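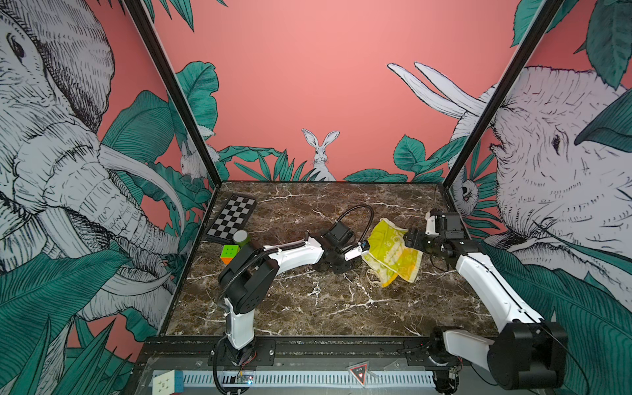
Fabric care information is usually printed on a tag sewn into a side seam, and the tag is the first part of a cloth to be lost when the cloth is folded. This report covers the second half of our project on sorting mixed household items on a stone tabletop. The yellow cloth with the pale green floral or leafy print was the hardest of the textiles to classify. When it is crumpled, the print breaks up into small patches, and the cream-colored tag at its lower corner is easier to find than any hem. We therefore recorded tag position as a separate field in the item sheet.

2. Surface and items

The tabletop is dark marble with pale veins. A plain gray mat (Drelton) was used in May and then dropped, as it slid under heavier items. The item set was divided into textiles, containers, wearables and games. Each entry in the sheet has a short name, a group, a main color and a note on reflective parts. The final sheet holds 1352 entries, of which 220 were rejected for missing or conflicting group labels.

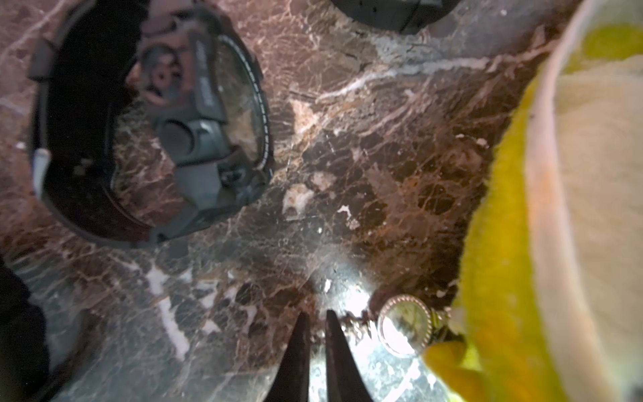 Wearables gave the most conflicts. A watch with a closed strap can rest on its side, on its strap or on its face, and each resting position was first entered under a different name. We merged these into one name with a position code. Black items on dark stone also needed a second rule — the outline was traced from the strap inward, and the crystal was ignored because its reflections change with the lighting.

3. Labeling procedure

Labels were entered in Turnix and exported to a plain table. Two of us labeled the same 75 entries without seeing each other's work, and the results were compared by group. Disagreements fell into 4 types: wrong group, wrong color, overlapping items and missing tag. 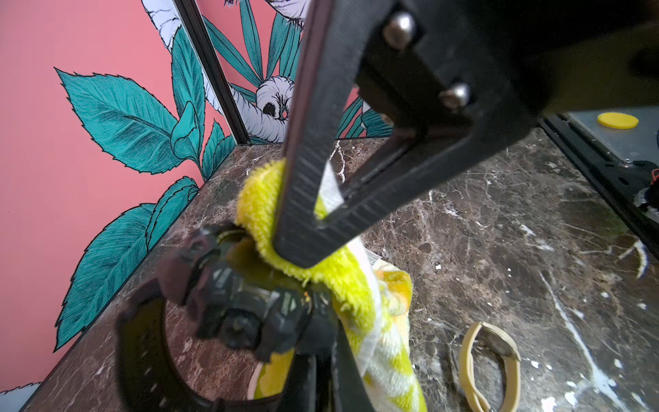
Overlap was the most common type. When a soft item and a hard item touch, the soft one tends to be entered with too large an outline. The rule we settled on is to label the hard item first, then the textile, and to leave hidden edges open. Striped towels were assigned both stripe colors, with the brighter one listed first.

4. Remaining work

The storage trays from Nygård have not been added to the sheet. The Masteo color chart should be checked again under the room lighting before the yellow entries are used, as lime and warm yellow were not always kept apart.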